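To: Facilities and Records list
Subject: Re: Revised schedule for off-site storage and desk clearance

Colleagues,

The Records Office at Treseck has received a number of replies to the notice on off-site storage, most of them on the same few points. The answer below is sent to the full list so that all departments are working from the same text. The original question is quoted first.

> We have read the revised schedule and would like some clarification before
> we ask our staff to begin. The notice says that paper files closed for more
> than two years should go to the Druva warehouse, but our department keeps
> a good deal of material that is not really a file in this sense: course
> handouts, loose forms, sign-in sheets from training days, and the contents
> of desk drawers left by people who have moved to other posts. Is all of this
> to be boxed and labeled in the same way? We also have no more of the
> standard cartons and were told in June that no further order would be placed.
>
> Secondly, the notice gives Prendstead as the collection point. Our lift is
> out of service until further notice and we would prefer a pickup from the
> ground floor of our own building if this can be arranged.
>
> Regards,
> Student Services, East Building

The schedule applies to records only. A record, for the purpose of the policy, is any paper that shows a decision made, a payment authorized, a service given, or an agreement entered into by the institution. Sign-in sheets from training days are records and should be kept with the training file for that year. Course handouts are not, unless the department is the author of the handout, in which case a single clean copy should be kept and the rest recycled. Blank forms are never records. Completed forms nearly always are, and where a department is in doubt it should hold the form back and write to this office before the collection.

The two-year period runs from the date of the last paper added to the file. It does not run from the date on the cover. Several departments have sent in lists based on the cover date, and these will be returned for correction. Files under audit or subject to an open complaint stay where they are whatever their age.

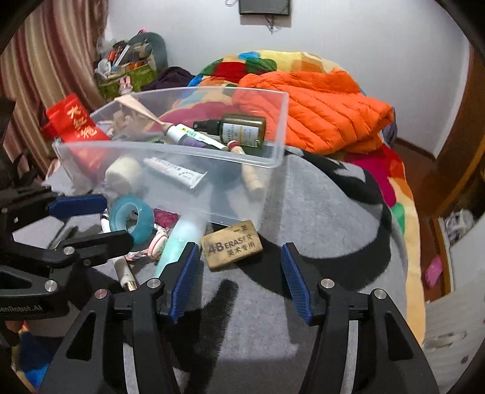
Desk contents are a separate matter and fall under the clearance procedure, section 4 of the staff handbook. When a post is vacated, the line manager should go through the drawers and divide the contents into records, personal belongings, and general supplies. Records are returned to the proper file. Personal belongings are held for the former post holder for one full term and are then disposed of. General supplies go back to the common stock, and for this purpose an ordinary open-topped clear plastic storage box of the kind shown is quite suitable, as the contents can be checked without unpacking. Small items such as erasers need not be listed. Locked drawers should be reported to Facilities and not forced.

Plastic boxes of this type may not be used for records going off site. The Druva shelving is built for the standard carton, and the warehouse will refuse anything else at the door. It is also a condition of our agreement with them that every container has a lid, a printed label on the short side, and a contents list inside under the lid. Handwritten labels were accepted last year as a temporary measure and this has now ended. The label template is on the Records page under Forms – please use the current version, as the older one lacks the field for the disposal date.

On the supply of cartons, the statement made in June was correct at the time. The position has since changed. An order of 400 cartons has been placed through Mutiso and will be held at the Prendstead store. Each department may draw up to 46 without further approval. A department that expects to need more should send in its file list first, so that the quantity can be checked against it. Cartons are supplied flat, and tape is not included. Departments are asked not to reuse cartons from other suppliers, even where the size seems to match.

With regard to collection, the van can call at the East Building, but only at the loading door on the north side and only before 9:30 a.m., after which that road is closed to vehicles. Cartons must be on the ground floor and ready when the van arrives. The drivers are not permitted to carry from upper floors, and while the lift is out of service staff should not attempt to bring full cartons down the stairs. Facilities will send two porters on request. The request form asks for the floor, the number of cartons, and a telephone number that will be answered on the morning in question. Requests without a telephone number cannot be scheduled.

Two smaller points were raised by other departments. Ring binders should be emptied before packing, and the papers tied with cotton tape. Metal clips and rubber bands should be removed where this can be done without damage. Photographs, discs, and other non-paper items are not to be placed in the cartons – a separate transfer form exists for these, and the warehouse keeps them in a different room.

Files sent to Druva remain the property of the originating department and may be called back at any time. Retrieval requests received before noon are normally met on the next working day. There is no charge to the department for the first retrieval of any carton within a budget year. Later retrievals of the same carton are charged to the departmental code, and heads of department may wish to consider this before sending files that are still consulted.

Corrected file lists may be sent to the Records mailbox at any point before the collection. Please put the department name in the subject line.

Records Office
Treseck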